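Search the magazine Type and press enter
Reading > Features > Food & Kitchen

The year I stopped buying bread
Words: Ewan Rennie
Tue 10 June

I was on the phone to my sister when the first loaf went wrong, so for a long time I blamed her. She was telling me about her conservatory, I was nodding along with flour up to my elbows, and somewhere in the middle of the guttering I lost track of whether I'd put the salt in. I put it in again to be safe. If you have never eaten bread with double salt I can tell you that toast doesn't help, and neither does jam.

That was last August, in a heatwave, which is a silly time to take up an activity that involves turning the oven to its highest setting. But the bakery at the bottom of our road had shut, the supermarket loaf had gone up again, and I'd announced at a family lunch (there was wine) that I would not buy bread for a year. My brother-in-law shook my hand on it. He's the sort of man who remembers.

So here I am, ten months in, with two crusty forearms and opinions.

I started with a packet of yeast and a recipe off the back of the flour bag, and if you're thinking of having a go then that's where I'd send you too. I know everybody wants to leap straight to sourdough. I did, by week three, and I spent the whole of September looking after a jar of grey paste as if it were a poorly hamster. It smelt of nail varnish. I fed it, I moved it to the airing cupboard, I moved it back, I read a forum where a man in Lanau told a complete stranger that her starter had "no ambition". Mine had plenty, as it happened. It climbed out of the jar overnight and set like concrete on my good tea towels.

Still, when it works, it really works! The first proper one came out on a wet Sunday, brown and lopsided with a great crack down one side, and I stood in the kitchen listening to it. They crackle as they cool, did you know that? I didn't. I rang my sister back and held the phone over it, and she asked if something was on fire.

The flour is where the money goes. I began on the cheapest strong white I could find and was perfectly happy until a neighbour gave me half a bag of stoneground from Zaravside, a little mill she drives past on the way to see her mum, and that was me ruined. It's a bit sweet and a bit nutty and it drinks water like a camel. My dough went from a nice tidy ball to something closer to a mud pie, and I had to learn to handle it all over again with wet hands and a scraper. I now order it by the sack and keep it under the stairs in a dustbin with a clip-on lid. (A new dustbin. I do get asked.)

Then there's the weighing. I'm a handful-of-this person by nature, and I held out against scales until Christmas, when I was given a set and discovered that what I'd been calling a pound of flour was 600 grams. It explained a lot about October. These days I weigh everything, water included, and the loaves have become so reliable that my daughter says they've lost their personality.

I do miss the surprise, a little. There was one in November, before the scales, with a hole through the middle you could have posted a letter through. We had it with soup, and the soup went straight down the hole and into everybody's lap, and it's still the loaf my family talk about.

People ask about kneading, usually while making a sort of strangling motion. I did it by hand for months and loved it, ten minutes with the radio on and my shoulders coming down from round my ears. Then in February I hurt my thumb closing the car boot and had to buy a mixer, a second-hand Vostosmont with a dough hook, from a woman who was moving to a boat. It weighs more than the dog. It walks along the worktop as it goes, so you have to stand there with a hand on its head, and I'm not at all sure I'm saving any effort. But it makes a lovely smooth enriched dough, and I'd never have got through all those hot cross buns at Easter without it.

Ah, the buns. I said I'd do a few for the school fair. I meant two dozen. The message that went round said 100, and by the time I saw it there were already thank-yous underneath with little clapping hands on them. I was up until one in the morning piping crosses on with a sandwich bag, and I made 97, because three fell behind the cooker and I was too tired to go in after them. They sold out before the raffle. I've had two people stop me outside the chemist since to ask for the recipe, so I'll say it once more for luck: more mixed spice than you think, soak the fruit in tea overnight, and brush them with the syrup the second they come out of the oven.

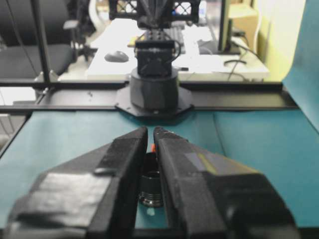 The other thing I've learned is to give it away. One household can't eat what a keen beginner turns out, and the freezer filled up by half-term. I leave a loaf on the wall for Mr Baxter two doors down, who is eighty-six and very exacting, and he posts a note back through my door with his verdict. "Good crust, middle a little damp." "Too many seeds for my plate." In April I had one that just said "Yes", and I've got it on the fridge.

I've tried to work out whether I've saved any money, mainly so I can wave the answer at my brother-in-law. On flour alone I'm well ahead. Put in the mixer, which was £80, and the tea towels, and the cast-iron pot I told everyone was a birthday present, and I'd say we're about level, as long as you don't look too hard at the electricity. I do two loaves in the oven at once now and slide a tray of potatoes in underneath, so that's supper sorted as well.

What I'd do differently is start in winter. Cold dough is slow and forgiving, and you can go out for the afternoon and come home to find it's barely noticed. In summer it gets away from you. Last week I left a bowl on the side while I hung the washing out, got chatting over the fence, and came back to find it sitting on the worktop having a look round. I knocked it flat, put it in a tin with olive oil and rosemary and called it focaccia, and it was gone by teatime.

Two months left on the bet. My sister's coming for the weekend and has asked, quite nicely, whether there might be croissants. I've bought the butter. I've cleared the big shelf in the fridge, I've watched the same video four times, and I've told her to bring a packet of crumpets, which by my reading of the rules don't count as bread.

Filed under: Baking, Home Cooking, Reader Favourites, Long Reads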